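From: Sorcha Dalgleish
To: small-automation list
Subject: Re: Clesness bench package, anyone tried it?

On Thursday Demetrius Brannigan wrote:
> We're looking at the two-arm bench package from Clesness for
> sorting mixed small parts. Dustum quoted us as well but only
> for a single arm. Has anybody had the Clesness one on real
> parts? Mostly I want to know what the finger pads are like
> and how much of the price is the support plan.
>
> Demetrius

Hi Demetrius,

We've had it on trial at Gethin since May, so I can answer most of that. The package is two arms, wrist cameras on both, a fixed camera for the bench and a licence for Notura, the software that records and replays the tasks. You supply your own table. Our parts are panel push buttons, the mushroom-head type with the contact block still fitted. They're awkward because the weight is all at one end and the caps are slippery.

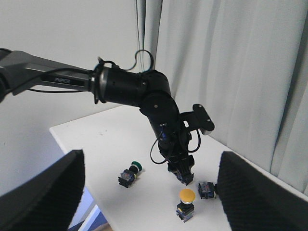 Wrist view, with the other arm over the switches. The yellow one is standing upright.

Pads first. The large fingers have a textured grip face and they hold a cap well from either side. They are wide, though, so in a tight cluster you bump the neighbours. We logged 158 picks in the first proper session and had to step in on 9 of them, nearly all where two switches were touching. Spare pads come in the box and change over with a hex key.

Background matters more than the brochure lets on. We hung a plain grey curtain behind the table and the part detection settled down straight away. I'd budget for one.

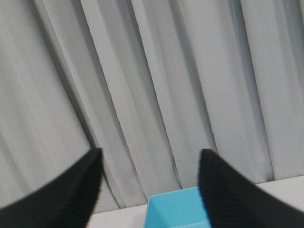 Curtain and the back of the blue bin, from the wrist camera.

The sorting job is simple enough: switches start on the table in any orientation and go into the bin, whatever the colour of the cap. Both arms can reach the bin, and Notura decides which one goes.
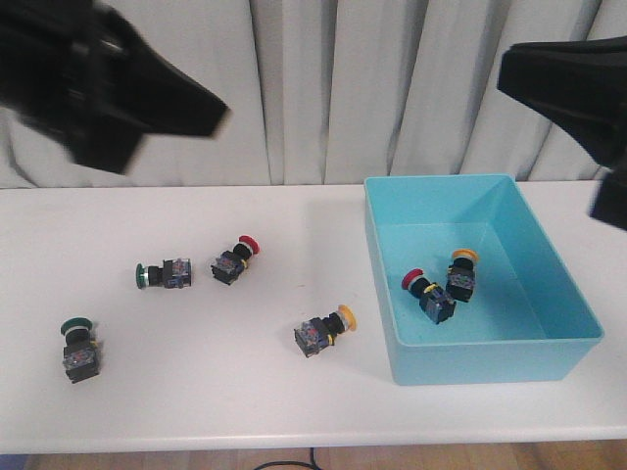

Set-up took us most of a day. The arms were easy – the cables were not. Leave more slack at the wrist than the manual shows, and tie the rest back before you run anything at full speed. Calibration is 20 minutes per arm once you've done it a couple of times.

On price, the support plan was $2,642 of our quote for the year. It covers phone help and firmware, but not pads or freight. They were prompt both times I rang. I did ask for the plan to be taken off and they agreed, so it is negotiable.

A few other things you'll want to check before signing:

1. Round objects. The ribbed fingers will hold a ball, but the default closing force is set for flat-sided parts and you'll need to change it in the object profile.

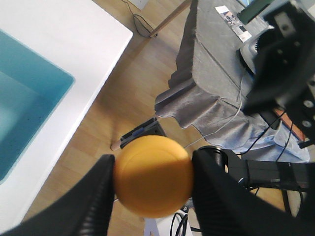 2. Licence seats. Notura is per computer, so a laptop for programming and a bench PC makes two.

3. Lead time on the second arm. Ours were quoted together and invoiced separately. Get it in writing that they ship together.

I can send you the object profile for the switches if you go ahead.

Sorcha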